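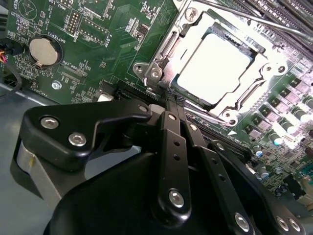

Fig. 1. Processor in its socket, with the memory slots to the right.

Week 2: Why your computer waits so much

Right, last time I got carried away with binary and we never reached memory, so I'm starting there. Have your notes on addresses handy.

I like to think of a processor as a very quick cook in a very small kitchen. Whatever is on the worktop can be grabbed at once. Anything in the cupboard takes a few steps, and anything in the shop down the road means putting your coat on. The worktop is the registers, the cupboard is the cache, and main memory is the shop (the disk is a shop in another country, and we'll get to that in July).

Most programs ask for the same few things again and again. If you've just used a number, chances are you'll want it again soon, and probably its neighbour too. The textbook words are temporal and spatial locality. Please learn which is which – people mix them up every year in the Murkbridge paper and it's such an easy mark!

Now a small sum. Say our made-up machine, the Plutby, needs 2 ticks to read from cache and 30 extra ticks whenever the thing isn't there. If one read in every 8 misses, the average is 2 + 30/8, so 5.75 ticks. Try it again with one miss in 30 and see how far it drops. I was properly surprised the first time I did this.

For the workshop, bring the Bako listing. It walks through a table of 2,449 entries, first along the rows and then down the columns. Same answer both ways, very different running times. Have a guess at why before you come, and write the guess down even if you think it's daft.

Reading: the cache chapter in the course pack, skipping the bit on write buffers.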